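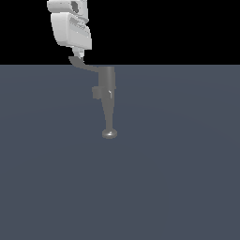

The simulated arm at Kivent, with its round pad held over an empty floor.

I'd been in the building for 11 minutes when Benvinda Quintela handed me the controller and told me to have a go. I have trouble parking a hatchback, so this seemed generous of her!

Kivent is up the hill in Dedthorpe, above a carpet shop, and it teaches robot arms to do jobs by letting people do them first. You sit at a screen, you steer the arm, and the computer keeps a note of every move you make (the daft ones too, I'm afraid). Their practice program is called Wateo. It's a very plain place to spend a morning, all grey floor and black beyond it, and after a bit I stopped noticing and just stared at the disc on the end of the arm.

The job was to bring that disc down gently, stop, and lift it away again. Easy, I thought. My first three tries all went straight into the floor. "Slower," said Benvinda, eating a satsuma. "It'll copy you, so be somebody worth copying."

By then they had 2,631 goes saved from all sorts of people, and she reckons the best ones come from a retired piano tuner who pops in on a Wednesday. She played me one of his and it was lovely, no wobble at all, with a tiny pause just before the bottom. Then she played me mine. We both laughed quite a lot.

I did get better, though. I stayed for 28 goes and she kept the last few, which pleased me more than I can say. The plan is to try the same move on the real arm at Salian, the workshop across town, in April. I've asked if I can come along and watch, and I've promised to keep my hands in my pockets.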